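[cell-users] Re: Second cell, what goes on the order
From: Victor Mwakyusa
To: cell-users
3 replies · 14 views

Brian Odera wrote:

> I have to send the October equipment request up by noon and the line for
> the second picking cell is still blank. Can someone who runs the first
> one tell me what is in it apart from the arm? I would like one number
> and a list I can defend. Also, Makokha quoted a machined bin nest and
> the Bistside people want us to share theirs. Do we need either?
>
> Brian

Brian,

List follows. I have left the arm and controller out, as those are on the framework price and you have the sheet from Plinska already.

Two general points before the items. First, the cell as it stands was put together from what was in the cupboard, so the old invoices will not tell you what it cost. Price the second one as if nothing is in stock. Second, put consumables on a separate line. Last year they were folded into hardware and we could not reorder pads without a new approval.

1. Frame and rail. Aluminum extrusion, same profile as cell one, with brackets and screws from the same supplier. Order 7 lengths. We will cut two of them wrong. Do not substitute the lighter profile to save money, it flexes at full reach and every taught position has to be touched up afterward.

2. Gripper. Same Ivska two-finger unit, with the lit pads on the inner faces of the fingers. One working, one spare body, two spare sets of pads. Lead time on the pads was 14 weeks the last time I asked, so they should go on the first order even if the gripper itself slips. The adapter plate can be made in house from the existing drawing.

3. Source bin fixture. We do not need the machined nest this year. The current arrangement is a paper bag with its top folded open, taped down on a white plastic bin lid, and the gripper picks out of that. The present load is a mixed one: knitted yellow cloth, dimpled ball, braided rope toy, gray metal piece. Soft, round, limp and rigid in the same bag is the test we want, and a nest cut for one bin size would not help with it. Budget for bags, tape and four replacement lids. The present lid is scuffed and marked but still usable. 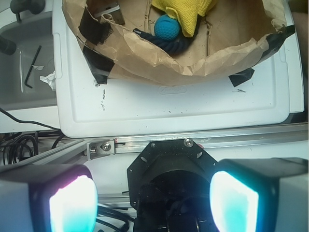

4. Cable management. This was left off the first order and it shows. There are loops of black cable coiled next to the rail and more running beneath it. Please add drag chain for the moving run, clips that fit the extrusion slot, and one enclosed tray for the slack. The cost is small against the rest, under 100 for the lot. If anything has to be cut from the request, do not let it be this.

5. Tools. One set of hex keys to stay with the cell. The two cells should not share a set.

6. Lighting. Nothing to buy until we have run the second camera in its final position. Hold roughly 1,000 as contingency and release it at the midyear review if we have not touched it.

7. Bench. Cell one is set up right beside a basin. I would not repeat that. The second cell should get a dry bench of its own with a power drop on the wall side, and facilities will want that as a separate request. It has no hardware cost for us but it does have a queue, so file it the same day.

On sharing with Bistside: their nest is cut for a deep tote and sits higher than our rail. We would need a new set of pick heights and a riser under the arm. I would say no for this cycle and look again if we move to totes.

On the one number: I can give you a total for items 1 through 5 once the Ivska quote is refreshed. The one on the share expired. If you need a figure before noon, use last year's gripper price plus the increase in their letter and mark the line as an estimate — finance accepts that as long as the formal quote arrives before the order is placed.

Still open from my side:

- whether the spare gripper body goes under capital or spares
- who signs for the adapter plate time in the workshop
- whether Makokha will hold the nest price into next year if we decline now

I can answer the first one after lunch. The other two are yours.

Victor

2 attachments removed by list software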